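The Kitchen Scale Comes Out of the Cupboard, and Stays Out

The latest advice for tired home cooks is to weigh everything. Flour, obviously, but also rice, coffee, oil, the cat's dinner. The people giving the advice tend to be selling scales, so I borrowed a digital one in March and put it through 21 days of ordinary meals.

Stela Crăciun, who teaches evening baking classes, had warned me. "You will love it for a week," she said. "Then it will live under a bowl." She was wrong by two days. By day five mine was under a bowl, and the bowl had onions in it.

For bread, I'll admit, the thing earns its keep. My loaves have always been a matter of mood, and 100 grams of water too many explains a good deal of what has come out of my oven. Pancakes came out the same as ever. So did soup. Nobody has ever sent back a stew over 5 grams of carrot.

Florin Mocanu, who mends small appliances and sees plenty of scales, is no keener than I am. Flour gets into the buttons, he says, and people put the thing away dirty. He keeps a dry brush nearby and goes round the edges before anything wet comes near it. I tried this and it works, though it does mean that weighing the flour is now followed by sweeping up the flour - a job I used to do once, at the end.

Then there is the question of what to weigh things in. The shops would like you to buy a matching set. Any light dish with a flat bottom will do, provided you press the zero button first, and a shallow one is easier to scrape clean. A wide one has its own trouble: it hangs over the display, and you end up crouching at the worktop to read it.

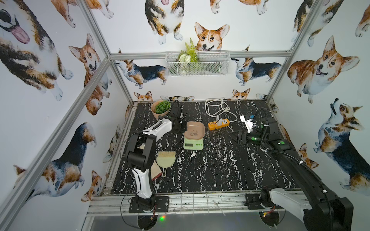 A panda dish on a pale green digital scale, with brush and dustpan within reach.

Tincuța Hodoroagă has cooked for a family of six with the same chipped mug for 18 years. I asked whether she would swap it for a scale. She asked what happens when the battery goes. I had no answer, and mine went the following Sunday, halfway through a batch of scones. I finished them with a mug. They were fine, if a little flat, and the scale has gone back to its owner.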